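Notes for the Saturday talk: what an army headquarters costs once you stop looking at the building

Slide 1. Title

Wait for the door to stop banging. Thank Liya Gebremichael for the invitation and for moving me from the slot after lunch to the slot before it, where people are hungry but awake.

Say who I am: eleven years in defence estates, most of it spent reading leases. I have never commanded anything larger than a filing cabinet. If anyone has come for tanks, the tank talk is next door and I believe there are models.

Slide 2. Harno Barracks, the short version

Harno was built for 972 soldiers and their vehicles. When the brigade staff moved in, it was asked to hold 481 desks as well. A desk takes up less room than an armoured carrier but complains more about the heating.

The ministry's paper said the move would "bring the staff closer to the troops". Pause here. The troops had left for Skenora in May, a month before the staff arrived. Both moves had been approved by the same office, on different floors.

Don't be too smug about this. I signed one of the forms.

Slide 3. Who owns the fence?

My favourite part, so keep it under five minutes.

The outer fence belongs to the ministry. The gate in the fence belongs to Custico, the facilities contractor, under a schedule written when there was a different gate. The guard on the gate is a soldier, the guard's hut is leased, and the lamp over the hut was put up by the town to light a bus stop that has gone.

When the lamp failed, it took nine letters to find someone allowed to climb a ladder. Read out the sixth one if the room is friendly. It's the one that asks whether the dark could be treated as a training benefit.

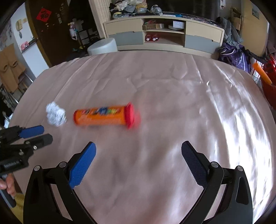
Slide 4. The table of running costs

Leave this up long enough for people to read it, then talk about the third row only. The third row is storage. The brigade had 3,000 crates in the old riding school, and the contract charged for them by floor area, so stacking them two high would have halved the bill. Stacking needed a safety survey. The survey came out of a training budget, and the training budget was frozen to pay for storage.

Kolbrún Ravn ran stores at the time and deserves the credit for what happened next. She got the survey reclassified as an exercise, with a start time, a map and a written order to count the crates. The stacking was done by Thursday. I asked her whether this was strictly proper and she told me to go and look at the map, which was very good.

If asked for the exact saving: I don't have it, the accounts were merged with Skenora's the following year. Offer to talk afterwards.

Slide 5. Why good officers make bad tenants

Posting lengths. A commander has two years or so in the job. The lease runs for twenty-five. The roof needs money in year eight, and the person who put it off in year three is now abroad with a medal.

Tania Mondal's line on this is that the army plans for the next war and the landlord plans for the next commander. Credit her, she may be in the room. She will also want it known that she said it before the review came out.

There is a real argument the other way, and I should give it properly. Short postings stop people settling in and running the place as a private estate. Chiyo Yokoyama's paper on garrison towns is good on this, especially the section on the colonel and the trout lake. Handout has the reference.

Slide 6. The Mercado option

Mercado was the plan to sell Harno, rent it back and spend the difference on housing. I was for it at first. Then I read the clause on alterations, under which the brigade would have needed the owner's written consent to put up an aerial.

We asked for military aerials to be exempt. They agreed, provided we gave them a full list of the aerials. You can imagine how signals took that.

(Skip the next bit if running late.) The second draft let us put up anything "customary for an office". There followed a fortnight in which grown adults discussed whether a mortar pit was customary for an office.

Slide 7. What I would ask for

Put one named person in charge of each site for at least five years, civilian or military, I don't mind which. Give them the lease, all of it, including the annexes. Let them spend small sums on lamps.

Noemi Lindqvist is chairing questions and has promised to cut off anyone who begins with "more of a comment". Water is on the left of the lectern. Handouts are by the door, and please take two, I printed far too many.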